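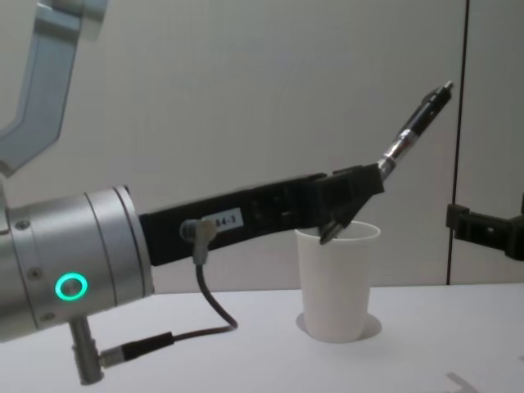
Ticket 2-9-11
Site: Foravley, second-floor workroom
Category: Consumables / desk supplies
Status: Closed
Priority: 4

Reported fault
Paper cups used as pen holders on the white tables tip over when pens are put in them. Reported on Tuesday. The user states that the cups stand up when empty and with one or two pens in, and fall when a heavier pen is leaned against the rim. Pens then roll off the table. Several have cracked barrels as a result.

Environment
Table: white, flat top.
Cup: white paper, single wall, from the Dranum catering sleeve kept by the sink.
Pens: mixed. Zidar gel pens with metal clips, plus ordinary ballpoints.

Log

09:11 - Checked the table with a spirit level. Level in both directions. Tightened one foot anyway. No change to the fault.

09:40 - Repeated the fault. Cup empty, stable. One ballpoint, stable. Four Zidar pens all leaning the same way, cup tips. The same four pens spread round the rim, cup stays up but rocks if the table is knocked.

10:05 - Tried a second cup from the same sleeve, then one from an unopened sleeve. Same result each time. A faulty batch is ruled out.

10:20 - Measured from the rim to the inside of the base: 9 cm. The Zidar pens are long enough that most of the weight sits above the rim. The base of the cup is also narrower than the mouth, so a leaning pen has little to hold it back.

10:45 - User asked whether the cup could be taped to the table. Not recommended. Tape pulls the paper off the base when the cup is lifted, and leaves residue on the table top.

11:15 - Doubled the cup (one inside another). Slightly stiffer wall, no real gain in stability. Discarded as a fix.

11:30 - Put dry rice in the bottom of a single cup to a depth of 2 cm. Four pens on one side, cup stays up. Knocked the table by hand, cup stays up. Pen tips pick up dust from the rice, and one gel pen skipped when tried on paper afterwards.

13:50 - Replaced the rice with steel washers from the maintenance drawer, with a disc of card on top. Same stability, clean tips. Left in place for the afternoon.

16:30 - No further falls reported.

Cause
Cup too light and too narrow at the base for the load. No fault with the table.

Fix
Washers and card disc fitted to all pen cups in the room. Pens to go in tip down. Cups that have gone soft at the rim should be replaced and the washers moved across.

Follow-up
Weighted pen pots requested from Kazemi under the November order. The paper cups can stay in use until these arrive. Please do not return the weighted cups to the sink area - one was nearly filled with tea during testing.

Cracked pens have been binned. Reopen this ticket if a weighted cup falls, and note which pens were in it.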